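Salvador Sampaio buys equipment for Kament, a laundry and folding outfit, and he had ten minutes before a budget call. So we talked fast.

First thing he brought up was spare parts. "Everybody prices the arms. Then you need fingers, pads, cables. I put 40 percent on top now. Used to put nothing."

Two quotes on his desk, Urkero and Teixeira. Urkero is cheaper up front, but teh service visits are billed apart. He's leaning Teixeira. Wants a decision by March.

Why T-shirts? "Most of what we fold. If it can't do a shirt I'm not signing."
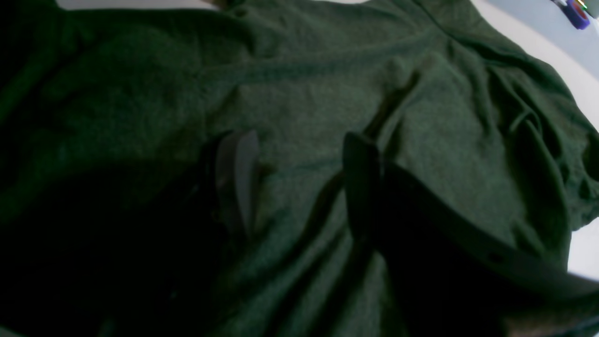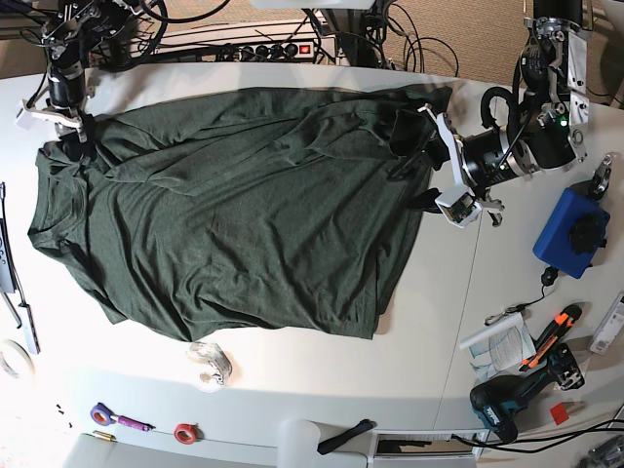
Green T-shirt, gripper fingers at the cloth.

What does a spare set of fingers cost him?
$537 a set on the Teixeira quote, and he budgets two sets per station for the first year.

Training is a separate line, $3003 for the first group. Sampaio tried to get it thrown in, no luck. "They came down on shipping instead. Fine, I'll take it."

Floor space he hasn't settled. One station or two, depends on the lease, and the landlord is slow to anwser. Then his phone rang and he took the call.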